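Wrist and Gripper Walkdown – Checklist with My Comments
Lunico shop, arm cell 2, January round

I do this one every January and then a shorter version every Friday before lunch. The list itself is the standard Prollow sheet that we all use. The comments are mine, and they're longer than the box on the form allows, so I type them up here and staple the printout to the sheet. If you're covering for me, read the comments first and then do the list. You'll go faster.

Marks: OK = fine as is. FIX = fixed during the check. OPEN = needs somebody to come back. N/A = doesn't apply to this arm.

BEFORE YOU GET CLOSE

1. Arm parked, drive power off, lockout tag on the disconnect. OK
My own tag, my own lock, key in my pocket. I know it's a small arm. I still don't put my hand anywhere near the gripper with only the software stop on, and our shop rule doesn't make an exception for small arms or quick looks. If two people are on the job, two locks go on.

2. Stored energy bled off. OK
Tried a move from the pendant after lockout and got nothing, which is what you want. Wait for the drive lights to go all the way out before you call this one done. I count it by the lights and not by the clock.

3. Emergency stop tested, both buttons. OK
Do this before lockout, obviously (the sheet has it in the wrong order and I've asked for that to be changed). Press, confirm the stop, reset, confirm that the reset alone does not start anything. That last part gets skipped a lot. A reset should only ever give permission to start – starting has to be a second, separate action by a person.

4. Floor area clear and marked. FIX
Picked up two zip tie ends and retaped one corner. The marked area has to cover full reach plus whatever the arm might be holding, so if we ever switch to the longer Fodor tool, the tape moves too. Please don't let me find the long tool on with the old tape line.

HOUSING AND COVERS

5. Housing free of cracks, chips, and sharp edges. OK
Go over the curves with a flashlight held low and then with a bare fingertip. Cracks in black plastic hide really well and you'll usually feel one before you see it. Check around every opening too, as that's where they like to start.

6. All cover screws present and seated. OK
Finger check, then the torque driver. Don't just crank on them. If one turns more than a hair, mark it with the paint pen, write it down, and look at it again on Friday. A screw that walks out twice gets replaced along with its thread locker, no debate.

7. Grip texture clean and bonded. OK
Wipe it with a damp cloth, let it dry, then push sideways with your thumb. It shouldn't slide or lift at the ends. No solvent on the textured areas, please! I did that once with the degreaser from under the sink and ended up ordering a new part.

TABS, HANDLES, CABLES

I always do this section from the wrist end, looking out past the housing toward the floor, and I'd ask you to do the same so that our notes match up. "Left" and "right" in my comments mean left and right from there.

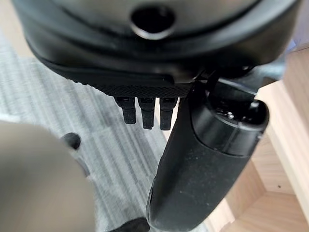 View from the wrist: three tabs in a row under the housing, handle running down on the right.

8. Finger-like tabs: straight, secure, blunt ends intact. OK
They aren't all the same length and they don't all hang at exactly the same angle, so don't write them up for that. What you're looking for is side play. Hold each one near the tip and wiggle it gently, then look into the notch up top where it meets the housing. White stress marks there mean it's on its way out. None today.

9. Handle and end cap: seam closed, screw present, no rattle. OK
The seam between the cap and the body should be thin and even all the way along. Shake test: no sound. I also wiped the handle down, it had collected some lint. Dust isn't a safety finding by itself, but I like a clean surface, and you can't spot a hairline crack under fuzz.

10. Straps and cables near moving parts. OPEN
Nothing chafed that I could find. I'm leaving it open anyway until I can watch the full wrist rotation at slow speed with the guard closed. A cable can look perfectly relaxed when the arm is parked and get tugged hard at the far end of travel. The good practice here is simple enough: check slack at both ends of the range, never only at rest.

11. Pinch points labeled. FIX
One label had gone pale, so I put on a new one. Labels go where a hand would naturally land and they should be readable from where you stand to do the work. I've seen them stuck on the back of a base where you'd need a mirror.

12. Finger surfaces clean, no tears, no embedded grit. OK
Look at the side faces as well as the tips. If you find a nick deep enough to catch a fingernail, change the finger.

SPEED, FORCE, AND SETTINGS

13. Slow mode confirmed for any work with the guard open. OK
I check this by watching the arm move as well as reading the screen. The screen tells you what was asked for. Keep a hand on the enabling switch the whole time, and let go of it once on purpose to make sure everything stops.

14. Grip force limit matches the card. OK
Matches. If you need more force for a job, that's a new risk assessment and a new card – you don't bump the number for an afternoon and bump it back. I'm a little preachy about this one, I know.

15. Cycle counter read and logged. OK
Counter says 1,868 since the last service. Inspection comes up at 1,000 and full service at 2,000, so the inspection is done and the service is coming soon. At the rate we've been going I'd book it now and not wait for the reminder to pop up. The Dronuditz folks need some notice to send the parts kit.

16. Settings backed up, copy stored off the controller. FIX
The last backup had the wrong arm name on it. Made a new one, named it properly, deleted the bad one. It took 9 minutes, most of which was me looking for the right cable.

PEOPLE AND PAPERWORK

17. Everyone who uses this arm is on the trained list. OPEN
One shift sheet shows initials I can't match to the list. Might be bad handwriting. Until I know, that person doesn't run the arm, and I've left a note on the board.

18. Risk assessment in date and matches what we do now. OK
I read the whole thing again, start to finish, with a coffee. The question I ask myself is whether somebody new could stand here and recognize the job from the page. Still yes. The part about clearing a jam could use a better drawing, but the words are right: stop, lock, then reach.

19. Last round's open items closed. OK
All closed. I went and looked at each one in person before ticking it off. If the only evidence is an email that says "done," I don't count it.

WHAT'S STILL OPEN

Item 10, slow wrist rotation with the guard closed. I'll do it at 7:30 on Friday before anyone needs the cell.
Item 17, mystery initials.

The arm can run in the meantime with the wrist rotation limit left where it is. Please don't widen the limit until item 10 is signed.

A couple of things for the form itself, if whoever edits the Prollow sheet is reading: move the emergency stop test ahead of lockout, give the comment boxes more room, and split item 10 in two so straps and cables get their own lines. I keep wanting to mark one OK and the other OPEN and there's just the one box.

Lock off, tag back on the hook, flashlight back in the drawer (it needs batteries).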